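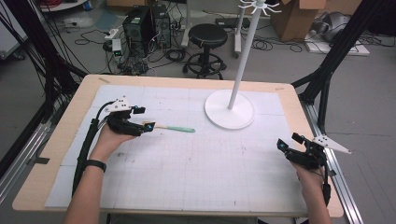 Two hand-held grippers over the grid sheet, brush task.

Okden hand-held gripper comparison: frequently asked questions
Maintained by Bernice Atinga. Last revised 26 January 2021.

What is being compared?
Two jaw pad sets, Biletti and Sorkulum, on the same hand-held gripper body. The body, joints and marker plates are identical for both sets. Only the pads and their screws change.

Why hand-held and not arm-mounted?
Pad behavior shows up sooner without a motion planner in the loop. Pads that pass here go on to the Arthur arm, which has its own test plan and its own FAQ.

Which objects are used?
The small brush and the white stand are in the current set. The brush tests a thin handle picked from a flat surface. The stand tests a grasp on a slim vertical pole, where the two grippers have to stay clear of each other.

How many trials are in the current data?
792 in total, of which 174 are brush picks with the Biletti pads. Trials with a tracking dropout longer than 18 frames are excluded from the comparison and kept in a separate folder.

What are the white triangular plates for?
They carry the tracking dots. Each plate must be rigid against the gripper body. If you can move it with a fingertip, tighten it and repeat the offset calibration before recording.

Do I need the gripper camera as well as the head camera?
Yes. The head view shows both hands and most of the table but loses the contact point when a wrist turns inward. The gripper view keeps both pads visible through the approach.

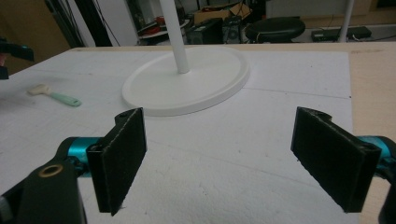
The two streams are aligned on the controller clock — do not align them by eye. If the offset drifts during a session, restart the controller and discard the open trial.

Can I change the table covering?
Not within a session. Pad friction against the surface affects low picks such as the brush handle. Record the covering in the log, including any sheet laid on top.

How should the cable be routed?
Back along the forearm, with enough slack for full wrist rotation. A tight cable pulls on the gripper and shows up as a bias in the pose data.

When are pads replaced?
After 54 trials on one object, or earlier if the grip material lifts at a corner. Replace both pads together.

Will the raw data be released?
Zbigniew Bednarek is preparing the export. The target is May, head and gripper streams included.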